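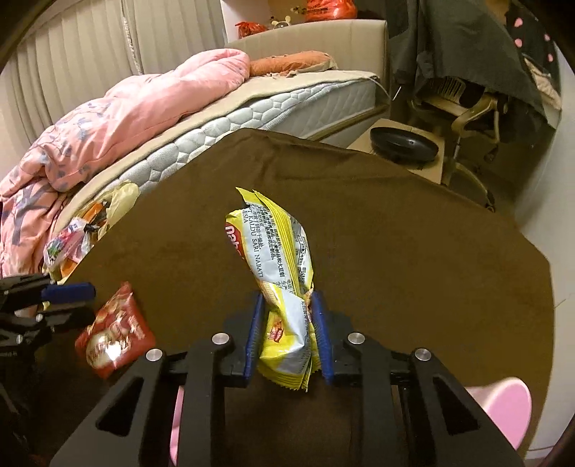

Yellow and white snack packet over a brown tablecloth

By Romain Rey
October
2 min read

Drarnport is a life sim about running a tiny harbor town, and the Juntunen expansion finally lets you do it as a ferry captain! You inherit an old boat, a crew of two and a pile of unpaid bills, and then you pick your route (I went straight for the northern islands, and I'd happily do it again).

The ferry itself is the best part. Every cabin can be repainted, refitted or ripped out, and there are 16 new jobs for your crew, from ticket clerk to ship's cook. Passengers remember how you treated them, so a rude captain will find the dock pretty quiet by winter. My cook quit in the middle of a storm and opened a rival café in Vustness, and I still eat there.

Players who like long saves will be glad to hear that a family can now run for up to 1142 in-game days before the town resets its festival calendar. Old saves load fine, just finish any open harbor quest first.

What you get: the Juntunen islands, the ferry career, the Jernau lighthouse as a home you can buy, and a new radio station with sea songs on it (the accordion one is stuck in my head).

Needs the base game. Single player, with controller support.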